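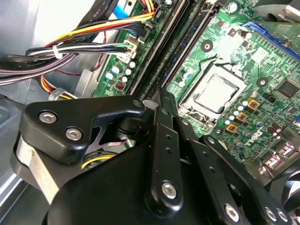
Placa base Dell con el procesador a la vista.

En Drimico buscamos a 4 personas con paciencia y buena mano para el trato, que quieran acompañarnos desde julio en el taller de reparación y el mostrador de Cidemville. Somos una casa pequeña, de las que todavía preguntan por la familia antes de abrir el ordenador, y nos gustaría que siguiera siendo así – aunque cada vez entre más trabajo por la puerta.

El puesto consiste en recibir los equipos, escuchar con calma lo que cuenta cada cliente, preparar el presupuesto y hacer reparaciones sencillas de sobremesa y portátil. No pedimos título. Sí pedimos que sepas explicar una avería a quien no ha oído nunca la palabra «zócalo», y que te apetezca aprender.
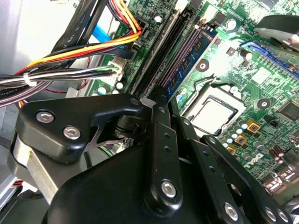
Hiếu Diệp comenta que a él le costó más el teléfono que el destornillador, y que los primeros 2 meses conviene preguntarlo todo, aunque dé un poco de vergüenza.

La formación es pagada y dura 2 meses, con 700 euros mensuales a media jornada, solo por las mañanas. Después ofrecemos contrato a jornada completa, con las tardes repartidas entre todos.

Si te animas, escribe unas líneas a Vitalii Harasym contándonos quién eres y qué has arreglado alguna vez (¡una tostadora también vale!), o pásate por el mostrador antes de las 14:00.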